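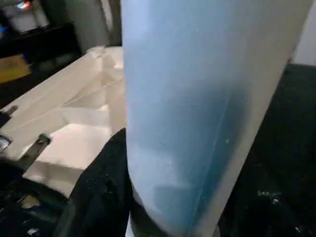 Frosted pale blue, smooth and matte on the outside.

How to get a smell out of a reusable water bottle

Posted March 8, 2018 by Urmila Bisht

Search for this and you will find a lot of pages telling you to use lemon, rice, eggshells, mouthwash and a denture tablet, sometimes all in one go. I doubt most of the people writing them ever sniffed the bottle afterward. I did, over several weeks in October, with three bottles that had been left closed with something in them. One had held a protein shake. I won't describe it.

Start with the lid

Most of the smell I blamed on the bottle was in the lid. Take it apart as far as it will go. There is usually a soft ring pressed into a groove, and you can lift it out with the blunt end of a wooden skewer. Don't use a knife, you will nick the ring and then the bottle leaks in your bag. Wash the ring and the groove separately with dish soap and a small brush, and let both dry before you put them back.

If the ring has black spots that won't scrub off, buy a new ring. I have read that vinegar lifts them. It did nothing for mine.

Then the bottle

1. Wash with hot tap water, dish soap and a long brush. Check the maker's instructions before you use anything hotter, as some plastics warp.
2. Put in 20 grams of baking soda and fill to the brim with warm water.
3. Leave it overnight with the lid off.
4. Pour out, rinse twice, and stand it upside down on a rack where air can get underneath.
5. Smell it the next day, when it is dry. A wet bottle fools you.

If it still smells, repeat with 200 ml of white vinegar topped up with water. Do this as a separate round. Mixing the two gives you a nice fizz and leaves you with mostly salty water, whatever the videos say. And never add bleach to vinegar.

What I would skip

Rice and eggshells scratch, and I can't see what else they do. Lemon covers the smell for a day. Cleaning tablets worked on one bottle out of three, the same one that had already improved with baking soda, so I give them no credit. The freezer trick (empty bottle, lid off, two nights) made no difference I could find.

When to stop

Coffee and anything with milk can get into plastic for good. After three rounds I gave up on the shake bottle and now use it for watering the plants, who have not complained. Steel and glass did better, though the steel one still had a whiff of soup until I replaced the ring.

Store them open. Lids go in the drawer next to the bottles, not on them.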